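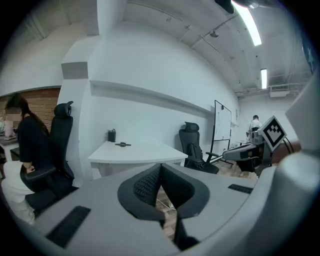
Unit 4: Setting a stone in a bezel

These notes go with the bench class at Clolwood. Please read them before you come, and bring the Hesska worksheet with your measurements filled in.

A bezel is a thin wall of metal which holds the stone all the way round. It is the oldest way of setting and it forgives small mistakes. For the first exercise we use a round cabochon of 12 mm and fine silver strip, 3 mm high.

Measuring the strip

Wrap the strip round the stone and mark where the ends meet. File both ends flat. If you see light between them, file again, for solder will not fill a gap.
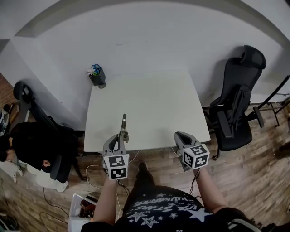 Soldering and fitting

Close the joint with hard solder, then make the ring round on the mandrel. The stone should drop in and come out again without force. Solder the bezel to the base plate with medium solder, pickle it and rinse it well.

Pushing over

Work always on opposite sides: first north and south, then east and west. If you go round in a circle, the metal collects in one place and makes a fold. The Kaneko pusher has sharp corners when new, so round them a little with fine paper.

For next time: read the Girkach hand-out on claw settings, pages 4 to 12.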